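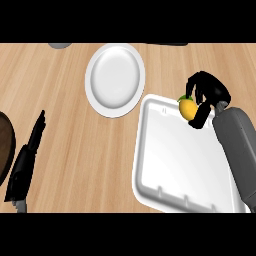 Ticket 2403
Product: Clistomano recipe and menu manager
Customer: Odine Catering
Assigned to: Dardo Henríquez
Status: Closed

Customer report, Thursday 9:15 am
Menu cards print fine from the office PC but come out with the wrong prices from the kitchen tablet. The soup shows last season's price. We changed it in November and the change is still there when we open the recipe.

9:40 am – DH
Asked for the version number on both devices. Office PC is on the current release. Tablet is one release behind. Asked customer to update the tablet and print again.

10:25 am
Updated. Same prices.

10:50 am – DH
Had the customer open Settings, Price Lists on the tablet. There are 2 lists, "Main" and "Navaratnam hall". The tablet is set to the second one, which was made for a single event and never archived. The office PC uses Main.

Switched the tablet to Main. Soup price now correct. Desserts still wrong.

11:30 am – DH
Sync log on the tablet shows error 515 on the dessert category. That error means a description is over the 2000 character limit, and the whole category gets skipped. Customer found a supplier's allergen sheet pasted into the description for the lemon tart. Moved it to the Notes field and ran a full sync. No errors.

1:10 pm
Printed the full set from the tablet. All prices match. Can the event list be deleted?

1:20 pm – DH
Archive it – deleting also removes it from old invoices. Request sent to Gukico to show error 515 on screen as well as in the log. Closing.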